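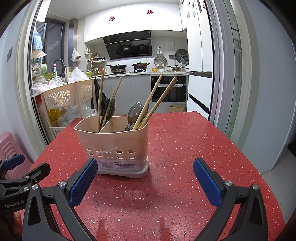 Chopsticks and spoons in a divided caddy, with the gripper pads open in front.

Kitchen tips: trying the Retex hand-held gripper on small utensils

We rented the Retex set from Clamum for 5 days. It costs 182 for the rental, and the blue pads are included.

Begin with chopsticks. Take one that stands almost straight and close the pads at the middle of it, then lift slowly. If two lie close together, you will lift both — separate them first with the tip of one finger of the gripper.

Spoons are more difficult. Smooth plastic slides, so wipe the pads with a damp cloth and let them dry. Hold the spoon by the neck, never by the bowl.

A light caddy moves when you touch it. Put a rubber mat under it. Peel the film and the label from a new caddy before you wash it.

What I did not like: the screws of my set became loose after 3 evenings, and the manual does not say which key fits. Alžběta Dvořáček from Clamum answered my letter and sent the key for free.

Kamil Kováčik, 27/12/2018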